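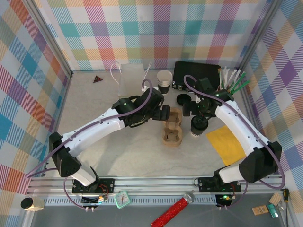

Getränketräger aus Pappe vor kariertem Stoff

Häufige Fragen zu Mehrweg und Pappe beim Kaffee zum Mitnehmen
Stand: 11.11.2022

Ist ein Pappbecher besser als Plastik?
Kommt darauf an, wen man fragt. Die meisten Pappbecher sind innen beschichtet, sonst würden sie durchweichen. Wer »aus Papier« auf den Becher druckt, erzählt die halbe Geschichte.

Gehört der Getränketräger ins Altpapier?
Sauber und trocken in der Regel ja. Mit Milchschaum verklebt eher nicht. Fragen Sie im Zweifel Ihren Entsorger, die Angaben der Hersteller sind uns oft zu optimistisch.

Was taugt das Pfandsystem von Hanetti?
Der Anbieter wirbt mit 2.000 Umläufen pro Becher. Auf unsere Nachfrage im August, wie das gemessen wurde, kam ein Prospekt. Wir rechnen deshalb nicht mit dieser Zahl.

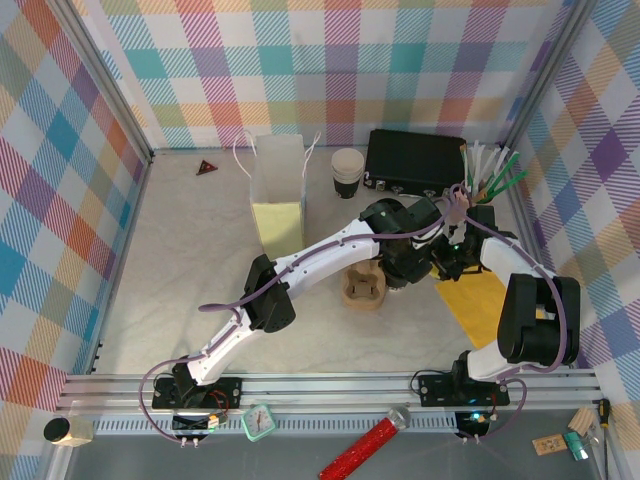 Holzklotz auf hellem, marmoriertem Untergrund

Sind Becher aus Holz oder Bambus eine Alternative?
Bei massivem Holz stört vor allem die Pflege. Bei »Bambus« lohnt der Blick auf das Kleingedruckte: Häufig steckt Kunstharz mit drin, und für heiße Getränke ist das keine gute Idee.

Melari verspricht einen kompostierbaren Deckel. Stimmt das?
Kompostierbar heißt meistens: in einer Industrieanlage, unter passenden Bedingungen. Viele Anlagen sortieren solche Deckel trotzdem aus – und auf dem Balkonkompost würden wir es gar nicht erst versuchen.

Wie oft muss ich einen Mehrwegbecher benutzen, damit er sich lohnt?
Wir haben Werte zwischen 9 und 38 gelesen, je nach Material und Spülgang. 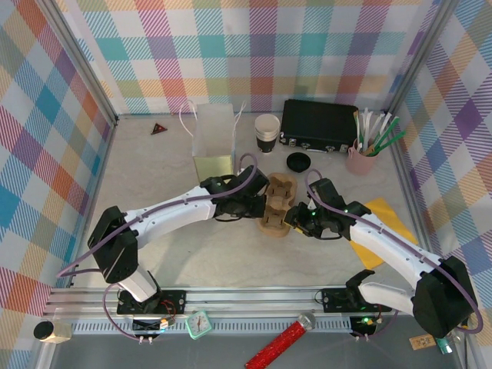 Ein Becher, der im Schrank steht, spart jedenfalls nichts. Wer schon drei hat, braucht keinen vierten, auch wenn Mendar ihn gerade in Salbeigrün anbietet.

Bekommen Sie Geld von den genannten Anbietern?
Nein. Tian hat uns Testware angeboten, wir haben abgelehnt.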